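4.2 Loops that form by themselves

I'll admit I came to rope late. Carmela Campos and I had spent most of our time in Tesville on folded cloth, and rope seemed easy by comparison (it isn't!). Lay a twisted one across a felt-like cover and it keeps little curls of its own, which we call resting loops.
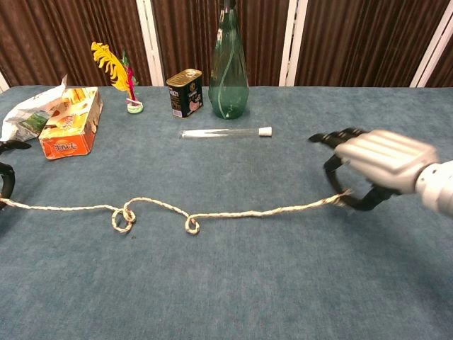
Figure 3. Braided rope with two small loops, lying across a covered tabletop.

We sorted 1,559 resting loops by hand over one long November, and I still see them when I close my eyes. Fourteen wouldn't fit any of our types. Ruotsalainen's older scheme, the one from Prurosside, lumps those in with kinks, but I'd keep them apart, at least until we've tried a stiffer rope.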